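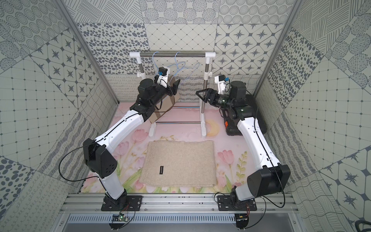 A Second Trip for the Cardboard Box

The moving season in Culia ends in the first days of September, and by then the sidewalks are stacked with flattened boxes. Most have been used once. The city picks them up with the paper and sends them off to be pulped.

Birgit Rathjen thought that was a waste of a good box. In August two years ago she rented a former tire shop on the edge of town and started Plido, which buys used moving boxes, sorts them and sells them again at less than half the price of new ones. The shop now keeps 3,000 boxes in stock, in four sizes.

"People apologize when they bring them in," Rathjen says. "They've written 'kitchen' on the side and they think we won't want it. The next person has a kitchen too."

Sorting is the slow part. Reiko Nomura, who runs the back room, checks the corners first, then the bottom flaps. A box that has been damp feels soft at the fold and goes straight to recycling. Tape is cut along the seam and left where it is, as pulling it off takes the top layer of paper with it. Old shipping labels are covered with a blank sticker.

Book boxes wear out fastest. Wardrobe boxes can last for years, but they take up a lot of room, and few customers have a car that will hold one. Plido delivers those for a flat fee.

The trade has its limits. Finlay Munro, a mover who buys 200 boxes a month from the shop, still uses new ones for dishes and glass. "I'm liable if the bottom goes," he says. "For linens and toys I don't care how old it is."

Prices for scrap cardboard also matter. When they rise, larger firms sell their empties by the bale and the supply of clean boxes dries up. Last winter Plido was down to 800 and had to turn orders away.

Rathjen has since signed up a furniture store, Amrani, which sets its cartons aside for her. They are heavy, double-walled and an awkward shape. Gardeners buy most of them, to lay flat under mulch and keep the weeds down.

The shop is open mornings only until spring.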